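The Hand Behind the Hand
Teaching a robot to pick up rubber bands still takes a patient person at the controls

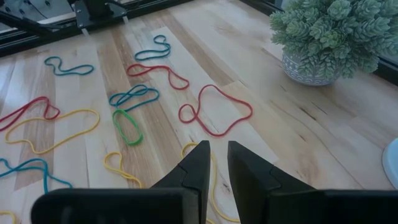
By Elvia Rosales | 8 December 2023

Proletix says its robot arms learn "like an apprentice." What I watched was Samer Farah steering one by remote control, pick after pick, until he had 200 demonstrations on file. Then he started on the next 300.

Rubber bands are a mean test. They twist, they overlap, and no two lie the same way on the wood. Farah is good at it – quick, even. The robot's share of the credit is harder to work out.

"It generalizes," Zyanya Mendoza, who runs the training, told me. To what? A different table, she said, maybe string. I asked to see string. That is planned for spring.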